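Ristumdale, second night

Up at 5:40 for the ferry out of Mitthorpe. The ticket office was shut, so we paid on board, 15 each and 3 more for the bikes. Arlo Achterberg had the timetable from last season and was sure there was a later boat. There wasn't, and I'm glad I didn't listen to him.

The crossing took most of the morning. We stopped at Urkiter to drop off mail and a chest freezer, and two men argued over where the freezer should go while the rest of us waited. I ate my sandwiches too early. It rained until the harbor wall at Ristumdale came into view and then it quit.

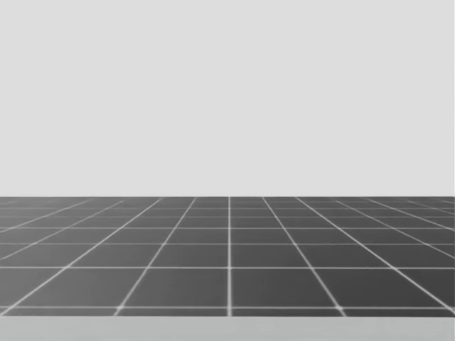

Joar Eklund met us at the dock with a van and took the bags up to the guesthouse. We rode. The road is gravel for the first stretch and climbs right away, 324 feet to the chapel according to the sign. I walked the last part. Arlo rode all of it and was lying in the grass when I got there.

The room is small but clean, with two beds and a window over the boat sheds. Hot water runs out fast. Dinner was fish soup and dark bread, and Joar told us the north path is closed past the second gate until they fix the footbridge. So tomorrow will be the lighthouse instead – we were going to save that for Tuesday.

Walked down to the store before it closed. Bought matches, cheese and a map. My old one doesn't show the new path at all. My left knee is sore. Need to call the Isaksson hostel in the morning and ask if they still have the lower bunks.

7 comments
Share this entry (2)

Recent entries
Packing list, revised
Mitthorpe in the rain
60 miles with a bad saddle

This site uses cookies. By continuing to read you agree to their use.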